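Home Threads Projects About Search

Gaden notes - thread

Spent most of this week on the software side of the two-arm cell, so I'm writing it up while I still remember what changed. Mostly timing and planning, a bit of logging.

First, the stale frame problem. The policy reads one wrist camera per arm plus joint states. Each source stamps its messages with its own clock, and we were matching them by arrival order. Fine on a quiet machine, wrong as soon as the disk got busy.

Khoa Từ spotted it in a replay. The left arm's joint trace was leading its own camera by a couple of frames. Every grasp in that log looked slightly early.

Fix was dull. One monotonic clock on the host, stamp everything on receipt, subtract a measured offset per device, then match by nearest stamp. If the gap is too large the sample is dropped and a counter goes up.

The counter matters more to me than the fix. The old code never told us anything.

Second, the control loop. It runs at 1000 Hz and the policy is far slower, so there's an interpolator in between. It used to take the newest target and head straight for it. Now it blends from wherever the current segment is, with velocity carried over.

You can hear the difference. There was a tick in the joints at each new target and that has mostly gone. Wrist pitch still does it on long moves.

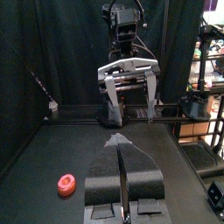 Third, planning with both arms over one table. Each arm had its own planner and a fixed wall down the middle that neither could cross. Safe, but handovers were impossible and half the table was off limits to each side.

We now plan the two arms as one system when either of them wants the shared zone, and separately otherwise. Joint planning is slower, so the check for "does anyone need the middle" runs first.

The collision model had the fingers as plain boxes. Oanh Doãn redid them as capsules with a margin for the padding. Fewer false collisions close to the table, which was where most of our rejected plans came from.

Curtains are in the model too, as flat planes. Cables are not. I don't have a good way to model a cable that moves with the wrist, so for now the joint limits are a bit tighter than the hardware allows.

Fourth, tooling. The replay viewer now scrubs both cameras and all joints from one slider. Tâm Võ wrote it over two evenings in March and it sat on a branch until this week. Merged now.

It chokes on logs over 4000 steps. Known issue, it loads everything up front.

We re-ran 201 old episodes through the new matching code. Most came out fine, some lost a few samples at the start, and a handful are bad enough that I've taken them out of the training set.

Still to do: the wrist pitch tick, lazy loading in the viewer, and a proper config file for the device offsets. They're hard-coded at the moment - please don't copy that part.

Lilibeth Navarro asked whether the matching code will be split out from the rest. Yes, once the config file is done.

Contact | © Gaden notes | Back to top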